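Nirkodel Kerbside Drain Filter Insert

Product code: NK-GF2
Supplied by: Vusham Drainage
For use in: standard road gullies, yard gullies and car park drains

The Nirkodel is a lift-out filter insert that hangs inside an existing gully pot, directly under the grating. It catches silt, grit, leaf litter and litter from surface water before the water goes into the sewer or watercourse. There is no digging and no change to the pipework. The grating goes back on top as before.

We supply the insert mainly to district and parish councils, school estates teams, industrial parks and contractors who look after private roads. It is often bought to meet a condition in a drainage consent or a surface water plan, and we can provide a signed data sheet to go in with your paperwork.

What is in the box

Steel hanging frame, galvanised
Filter bag, fitted to the frame
Oil-absorbing pad in a mesh pocket
2 lifting straps
Fixing clips and packers for uneven seats
Fitting sheet and inspection log

Which size to order

The insert comes in two frame sizes, Small and Standard. Measure the clear opening under the grating, not the grating itself. Older cast iron gullies often have a lip on one side, and the packers will take up the difference. If your opening falls between the two sizes, order the Small with the wide flange. Round gullies need the adaptor ring, which is sold separately.

If you have a mix of gullies on one site, send us a list with the opening sizes and we will mark up the order for you. Margus Lapiņa in the sales office deals with site lists and normally replies the next working morning.

Fitting

Lift the grating and clear loose material from the seat. Lower the frame in with the straps folded inwards. Check that it sits level and does not rock. Push the clips down until they grip, then replace the grating. The grating must sit flush with the road surface. If it stands proud, take the packers out and try again.

One person can fit the insert, but two are needed for heavy gratings. Follow your own rules for working in the highway.

Overflow

When the bag is full, or in a very heavy storm, water passes over the top of the bag through the side slots and into the gully pot. This is there to stop the road flooding. Water that goes over the slots has not been filtered, so a full bag should be emptied as soon as it is found.

Emptying and care

Check each insert every 6 weeks in normal use. Under trees, or close to a building site, check it more often in autumn and during earthworks. The bag should be emptied when it is half full. Lift with both straps, let the water drain back through the bag, and tip the contents into a covered skip or drum.

Bags can be hosed down and put back. Do not use a pressure washer on them. Oil pads cannot be washed and should be replaced when they turn dark all over. Used pads and gully waste must go to a site licensed to take them, and you will need to keep the transfer note.

Replacement bags, pads and clips are kept in stock. Frames can be bought without bags if you already hold spares.

Sampling and records

Some consents ask for water samples from the outfall as well as an inspection log. We do not run a laboratory. Your laboratory will tell you what container to use, how full to make it and how soon it must arrive. Write the gully number on the label and copy it into the log at the same time. Samples from several gullies should not be mixed unless the consent says so.

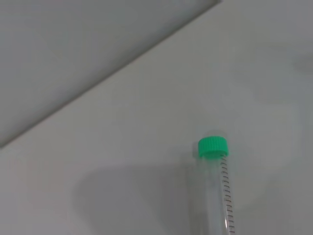 Clear tube with green screw cap

The inspection log has a line for each visit: gully number, depth of material in the bag, state of the pad, and initials. Extra log sheets are free with any order. A version with a column for outfall samples was added in June after a request from Fadwa Badawi at Toom Estates, and either version can be asked for.

Delivery and returns

Stock items leave our yard within 2 working days. Orders placed after 3 pm are counted as the next day. Pallet deliveries need someone on site to sign and a hard surface for the truck. Adaptor rings are made to order and take longer.

Unused inserts can be returned in their original packing. Bags and pads that have been in a gully cannot be returned. The frame has a guarantee of 7 years against rusting through. The guarantee does not cover damage from vehicles or from gratings dropped on the frame.

Related items

Adaptor ring for round gullies
Handico grating lifter, pair
Spare filter bag, fine or coarse
Oil pad, single or box
Numbered gully markers

For prices, ask for Margus Lapiņa. For fitting questions, ask for Anselmo Aguiar in the yard office.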